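Stedus Club Project Report - Hand Gripper, Part 2
Alasdair Innes, 2/24/21

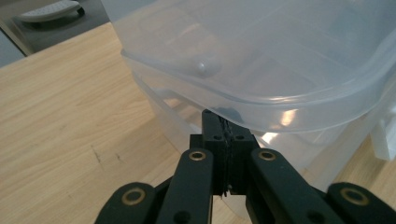

Our part of the project was the gripper you hold in your hand, and the job we picked for it was lifting and moving household stuff. Coelho's group did the software so I wont cover that. We started with small things and then went to storage bins. The frosted plastic bin was the hard one. The rim is thick and rolled and it curves at the corner, so where you come in matters a lot. We went in at the corner with the center block right under it and the toothed strip lined up below the edge. The brass bushings in the links are the second set, first set was plain printed holes and they wore out of round by the end of November.

What we changed since part 1

New links. Old ones flexed too much. Same length, thicker.
Bushings pressed in, tiny bit of glue. One went in crooked and we had to reprint the link.
Teeth on the jaw strip are finer now. The big teeth from Tarnuma's drawing skipped on smooth plastic.
Trigger spring is still the old one. Its too stiff, everybody complained about it.

Testing

We logged 2,890 tries total over the whole project. 1,959 of those counted as a good grab, meaning the thing came up and stayed up until we set it down. The rest were drops, slips, or somebody let go of the trigger too soon. The bins were only 224 tries since we ran out of time, and I would not trust that part much yet.

Cups and boxes went fine. Bins were worst on the long side where the wall bends in when you squeeze. Corner was better - the plastic is stiffer there. Handing the gripper to a new person also made the numbers go down for a while, Prolla noticed this first and we started writing initials next to every run. Should of done that from the start.

Problems

Lost most of a week to a loose screw in the trigger. We thought it was the links.
Two log sheets got mixed up and had to be typed in again.
Printer was shared with the other teams so any new part was a long wait.

Left to do

Softer spring. More bin runs, long side and corner both. Try a rubber strip over the teeth and see if it slips less. Write down how far the jaws open before somebody asks again - I measured it and then lost the paper.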